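Drulum is getting an animated series, and I have feelings

June 1, 2019

I know I promised you all a tidy roundup this time, but then the news came in about Drulum and I'm afraid the roundup has gone out the window. Protura has picked up the rights and is making an animated series, 8 episodes to start, with the first of them due next March. I read the announcement standing up in the kitchen and had to go sit down!

If you never came across Drulum, it was a small black-and-white comic put out by Coltance, back when they were still stapling their own books. The first issue had a print run of 1000 copies, and by the end they were up to 3000, so you can see why most people I mention it to give me a polite nod and change the subject. It follows a ferry crew on a river that never quite goes where the map says it should, and it's funny and sad and very, very slow in places (there is a whole chapter where they wait for fog to lift, and I would not trade it for anything).

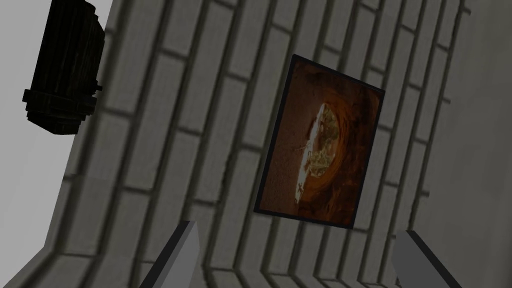
What I keep wondering is how they'll handle the quiet. So much of the book is panels with no words in them, just the boat and the water and somebody peeling an orange, and television people do tend to get nervous when no one is talking. On the other hand, Protura did let the lighthouse episodes of Mbeki take their time, and those are the ones I still go back to on a rainy evening, so maybe I should have a little more faith. I'd also love it if they kept the lettering for the episode titles. It's wobbly and handmade and it suits the story down to the ground.

There's happy news for readers, too. Coltance is bringing the whole run back into print as one paperback, 184 pages, with the original covers tucked in at the back. It should be in shops before the show airs, and I'd gently suggest reading it first, even if you're the sort who likes to watch first and read later. My own copies have been lent out so many times that issue four came back with a different cover on it, and I still haven't worked out how.

If you have a favorite chapter, hit reply and tell me which one. I'll put some of your answers in the next newsletter, along with the roundup I owe you.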